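Ditmont Open Day

The Ditmont Open Day is a public demonstration event held by the Ditmont Retail Automation Center, a research and training facility that studies the use of robots in shops, stockrooms and vending areas. It was first held in October 2018 and has taken place every year except one. Visitors are admitted free of charge and may watch robots handle ordinary store goods in rooms laid out like small shops.

Background

The center was set up by Pluro, a maker of store equipment, to test handling systems before they were offered to customers. In its first years it was open only to business clients and students with a written invitation. Requests from local schools and from shop workers, who wished to see the machines their employers were considering, led the center to open its doors to the general public for a single day. The first event was limited to one room and a short talk. It drew a larger crowd than the building could hold, and later editions used timed entry.

Selma Nikolaidis became head of public programs at the center in the following year. Under her direction the event took on its present form, in which visitors move between stations in small groups and each station is run by the engineers who work on it during the rest of the year. Nikolaidis described the aim in the printed program as "letting people see the work at its normal speed, with its normal mistakes."

2022 edition

The best documented edition was held on Wednesday, March 16, 2022. The autumn edition of the previous year had been put off while the building's entrance was rebuilt, and the spring date was chosen to fall before the school examination period. Attendance was given as more than 500. The day was divided into a morning session for school groups and an afternoon session for the public.

The main attraction was the beverage station, operated jointly by Pluro and the drinks distributor Drumix. It presented the task of shelf picking, in which a robot arm is asked to find a named drink on a stocked display, take hold of the bottle and place it on a table for the customer. Bottled drinks are widely used for this kind of trial. They are close to one another in shape, they stand in tight rows, and the robot must often tell them apart by the color of a cap or label. Clear bottles present a further problem, as light passing through them can confuse the cameras used to judge distance.
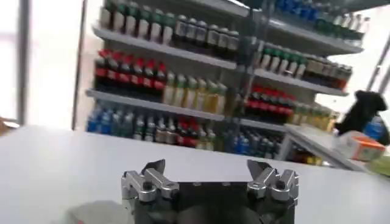
Each run at the beverage station began with a request from a member of the audience. An engineer entered the request, and the control software compared it with the view from the arm before a grasp was planned. Visitors were asked to stay behind a line on the floor while the arm was moving, and an operator stood at the stop button throughout. When a grasp failed, the run was repeated from the start so that the audience could follow the second attempt. Staff explained the reason for each failure where it was known.

Two further stations were open in the adjoining hall. The first showed the packing of mixed grocery orders into shipping boxes. The second dealt with the return of misplaced goods to their proper shelf, a task that the center has studied at the request of several store owners. A teaching room offered a short session in which children aged seven and older could guide a small training arm by hand under supervision.

Milošević lecture

Since 2019 the open day has included the Milošević lecture, named for the donor family that paid for the center's lecture room. The lecture is intended for listeners without technical training and is followed by open questions. In 2022 it dealt with the effect of picking robots on the daily duties of shop employees. The speaker argued that refilling shelves would remain largely manual work for some years, and that the first changes would be felt in night stockrooms. The text was later printed in the center's yearly report.

Reception

Local press coverage of the 2022 edition was generally favorable. Teachers praised the access given to engineers, while some visitors found the robots slower than they had expected. A comment card quoted in the yearly report asked why a machine should need so long to pick up a bottle of water. The center answered that the arm was run at reduced speed in the presence of the public. Complaints about waiting times at the beverage station led to the use of a second viewing area in later editions.

See also

Shelf picking
Robot end effector
Automated retail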